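Sock hanging by teleop: separate demos for the clip, or one long episode?
Tedham user forum > Teaching and demonstrations

lowtorque
Posted Thursday, 9:12 am

Two arms, parallel-jaw grippers, one head camera and one camera on each wrist. The task is to pick a sock off a table and clip it to a small plastic hanger with hanging clips. We drive it by remote control with a leader pair. We have 200 demos, and the policy trained on them reaches for the sock well and then falls apart at the clip.

Current recording order:

1. Reset. Socks flat on the table, toes toward the operator side, hanger above. The left arm starts near the clips. I vary the spacing between socks by hand and leave the hanger alone.
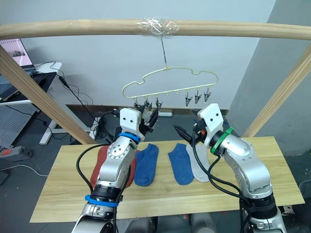
2. Pick. Right arm takes the sock by the cuff, left arm stays out of the way.
3. Open. Left gripper squeezes the clip handles.
4. Insert and release. Cuff goes into the jaws, left gripper lets go, right gripper lets go half a second later.

Should I split step 3 into its own data set, or keep recording the full run?

gantry_dan
Posted Thursday, 9:40 am

Split it. Your full runs spend most of their time on reaching, so the model sees very little of the part that matters. We did 100 short clip-only demos at the Lastville site and that moved us further than the long ones had.

Also, look at the wrist view before anything else. On hardware like yours the clip swings on its strip, and the head camera can't resolve that.

backdrive49
Posted Thursday, 10:05 am

I disagree about splitting. If you record the clip alone, the arm always starts from a tidy pose. In the real run it arrives tilted, with a sock in the other hand, and the short demos have never shown it that. Record the whole thing and weight the frames near contact.

I agree about the wrist camera. A grip on the metal body holds the clip still but gives you nothing to squeeze with. You want the fingers on the handles, and the operator has to learn the difference from the wrist view.

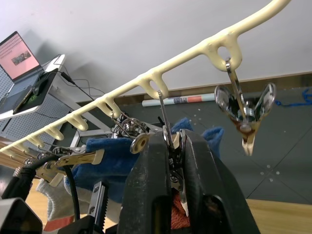
Wrist camera, clip body between the fingers.

lowtorque
Posted Thursday, 10:31 am

That matches our failures. The policy closes on whatever metal is nearest. I checked the demos and one operator does the same thing, then lets go and tries again. Those retries are all in the training set. Should I cut them?

gantry_dan
Posted Thursday, 10:38 am

Cut them. You are teaching it to grab wrong first.

backdrive49
Posted Thursday, 10:44 am

Cut the bad grab, keep the recovery. Start the clip at the moment the fingers open again. A policy with no recoveries in its data will sit there squeezing the wrong part until the timeout.

starnatar_tech
Posted Thursday, 11:20 am

Different question. Why is the right arm fixed as the sock arm? With the sock in the left gripper and the right gripper open, you get a different approach, and the operator may find it easier. Pick one assignment per hanger side and write it down. If each operator chooses, you get two modes in the data and the policy averages between them. 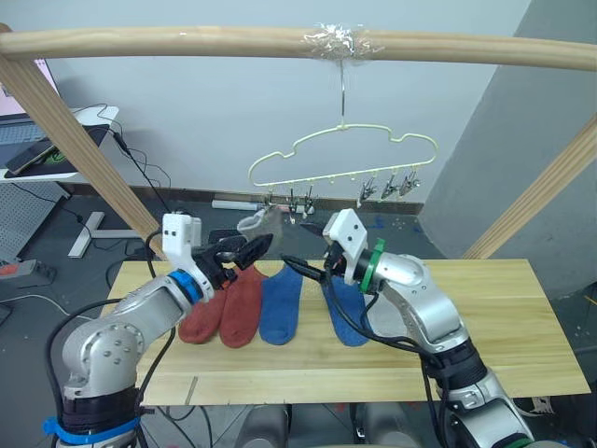 Left arm holding the gray sock, right gripper open.

lowtorque
Posted Thursday, 11:52 am

We have both. The written rule is right arm picks, but people switch when the sock is on the far left. I'll tag the episodes by picking arm and train on each group before recording more.

Has anybody here tried hand guiding for the insert? The Naseri arms we have on loan go limp enough to push around, and I would expect a better feel for the clip spring than we get through the leaders.

gantry_dan
Posted Thursday, 12:15 pm

Tried it for a month. The feel is better. The problem is that your hands are in both wrist views for the whole demo, and they won't be there at run time. You can replay the joint path afterward with no hands and record that, but the cloth never falls the same way twice, so the replay misses about as often as it hits.

backdrive49
Posted Thursday, 12:29 pm

Same result here. Hand guiding is fine for rigid parts. For cloth, stay on the leaders and slow the operator down. Most of our bad frames came from speed. When the fabric is passed or lifted fast it smears in the wrist camera, and the model has no edge to work from at exactly the moment it needs one.
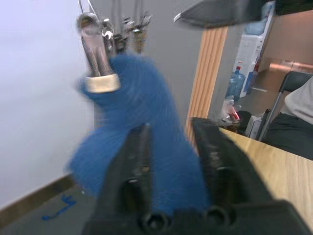
We capped leader speed at half for anything within a hand's width of the clips and left the reach at full speed. Episodes got longer. Operators complained for a day or two. We threw out four old sessions that were too blurred to use and did not miss them.

Shorter exposure helps as well, if you have the light for it.

starnatar_tech
Posted Thursday, 1:03 pm

I would fix exposure before capping speed. A cap changes the motion you are teaching, and then you are stuck with a slow policy.

backdrive49
Posted Thursday, 1:10 pm

You can play it back faster. You can't unblur it.

lowtorque
Posted Thursday, 4:47 pm

Plan for now: sort by picking arm, trim the bad grabs but keep the recoveries, shorten exposure, then record 49 new full runs with the speed cap on near the clips. If the clip step still fails I'll do the short demos from tilted starts, with a sock in the other gripper. Will post numbers when the August batch is trained.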